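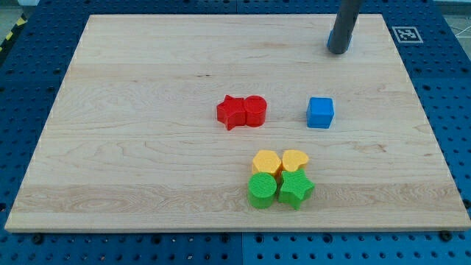 Two red objects on a maple board.

Kenum step counts now carry over when you switch wrists

If you wear a Kenum band, you probably know the annoyance. You move it from your left wrist to your right (a rash, a new watch, a sprained thumb) and your daily totals go a little strange for a week while the band learns your swing again. Well, the August update fixes it, and I'm so happy to be writing this item!

Once your band is on version 5, open the app, tap your profile, and look for Wrist. Pick the side you're wearing it on and leave the band still for a moment while the icon blinks. Your walking profile moves over with you, and so does your resting heart rate baseline. If you go back and forth a lot, you can turn on Ask Me, and the app will check with you when the numbers look off.

Bit-na Ma had been asking for this since our very first meetup, and she got into the early test along with 634 other wearers. She plays table tennis left-handed and writes with her right, so she's about as tough a customer as they could have found. On her first full day after switching she logged 3,780 steps before lunch, and the count on her old clip-on pedometer was so close that she sent us a screenshot with a row of hearts under it.

A few things to know before you update. The band needs to be at least half charged, and the app has to stay open on your phone the whole time. Kipchumba Rugemalira let his phone lock partway through and had to start over, though he didn't lose any saved days. Older bands with the square button will get the step part of the update but keep the old heart rate baseline, so expect your resting number to wander for a couple of days after a switch. If you share your data with the Pumgate food diary, you'll need to sign in there again. It took me three tries because I'd forgotten my password, but that one's on me.

Sleep tracking works the same as before. Jamshid Jafarzadeh asked whether he could wear the band on his ankle at night, and the answer is still no, sorry! There's no ankle setting, and the sleep stages won't make much sense down there.

We've also got room for more people in the walking group chat. Tiruwork Negussie has put together two new routes, one flat and one with the long stairs behind the library, and she'll happily send you either one. The flat route has benches most of the way and a water fountain at the turnaround. Bring your band, whichever wrist it's on, and post your numbers afterward if you feel like it.

Stuck on the update? Reply to this newsletter and I'll do my best to help.

Ermelinda Pacheco
10/04/2023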